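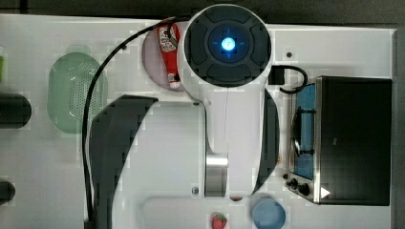 ## 集会案内を各家庭に郵送するまでの手順

地区内の複数の教会が合同で行う集会について、案内状の名簿整理から投函までをまとめる。対象は各教会の事務担当者とする。Kancombe地区の合同集会(2月開催)で使った手順を基にしているが、他の集会にも流用できる。

### 用意するもの

- 各教会から提出された名簿(CSV形式、文字コードはUTF-8)
- 表計算ソフト
- 案内状の原稿(A4片面、1枚)
- 長形3号の封筒
- 宛名ラベル用紙

封筒は予備を含めて2000枚を一括で発注する。残りは次回の集会に回す。

### 1. 名簿を統合する

各教会のCSVを一つのシートに貼り付ける。列の順序は次のとおりに揃える。

| 列 | 項目 | 備考 |
|---|---|---|
| A | 教会コード | 半角英数字 |
| B | 世帯主氏名 | 姓と名の間に全角スペース |
| C | 郵便番号 | ハイフンあり、文字列として扱う |
| D | 住所 | 建物名まで1セルに入れる |
| E | 送付可否 | 可は1、不可は0 |

C列を数値のまま取り込むと先頭のゼロが落ちる。貼り付ける前に、列の書式を文字列に変更しておく。

### 2. 重複を除く

転会した世帯は、新旧両方の教会の名簿に残っている場合がある。B列とD列の組み合わせで重複を検索し、現在の所属教会の行だけを残す。Raltnessの教会では252世帯を登録しており、同姓同名の別世帯を含む。氏名だけを条件に削除しないこと。

E列が0の行は別シートに移す。削除すると次回の統合時に復活し、送付を断った世帯に案内が届くことになる。

### 3. 原稿を確定する

案内状には次の項目を必ず入れる。

1. 集会の主題と朗読する聖書箇所
2. 日時と会場
3. 交わりの食事の有無
4. 子どもの預かりの有無と対象年齢
5. 返信の方法と期限

聖書の引用は、使用する訳の名称を末尾に括弧書きで添える。訳によって章節の区切りが異なる箇所があるため、必ず原本と照合する。校正は原稿作成者以外の者が行う。賛美の曲目は変更が多いので、案内状には載せず当日の週報に回す。

### 4. ラベルを印刷する

差し込み印刷でラベルを作成する。普通紙に1枚だけ試し刷りし、ラベル用紙に重ねて位置を確認する。ずれがある場合は上余白から調整する。宛名の敬称は「様」で統一し、教会宛てのみ「御中」とする。役職名は入れない。

### 5. 封入と投函

案内状は三つ折りにし、印刷面を内側にする。返信用はがきを同封する場合は、案内状に挟んで入れる。封をする前に、教会コードごとに束ねて枚数を名簿と照合する。数が合わない束は、その場で宛名を読み合わせる。

投函は金曜日の午前中に行う。返信期限は集会当日の10日前に設定する。

### 宛先不明で戻った場合

戻った封筒は開封せず、名簿の該当行に「返戻」と記入する。所属教会に照会し、新しい住所が判明すれば再送する。Vītola方面の山間部は住所表記が変更されているため、旧表記のままの行がないか先に確認しておくとよい。

### 名簿の保管

統合後の名簿はパスワードを設定し、集会終了後45日で削除する。手順2で分けた送付不可の一覧だけは各教会に返却し、原簿に反映してもらう。印刷に失敗したラベルも個人情報に当たるので、裁断して廃棄する。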